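Cletlow Bench Gallery: The Week the Left Arm Kept Stopping

Welcome back to the white box! We had a proper fault on the Eletti cell this month and I had a great time chasing it, so this page is all about that. Cycle 126 of a planned 1000, and the left arm froze partway through a reach with a lost signal at the wrist. Restart, 4 good cycles, frozen again.

The culprit was the wrist cable. On long reaches it pulled tight and the connector lost contact for a moment, and the Bisht controller (bless it) cut power to both arms every single time, exactly as we'd set it up to do. We swapped the lead for a longer one and let it loop wide at the base. Please keep your hands outside the walls until the motors are off, even when an arm looks dead!

Two arms, six little colored tubes and a clear bag on the floor, with the purple cables following each arm. The green wire basket is in the back corner. Next up is the same job on the Goltgate cell, and I can't wait to see how far it gets. 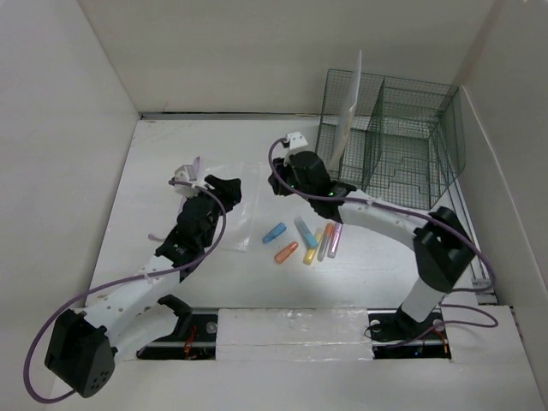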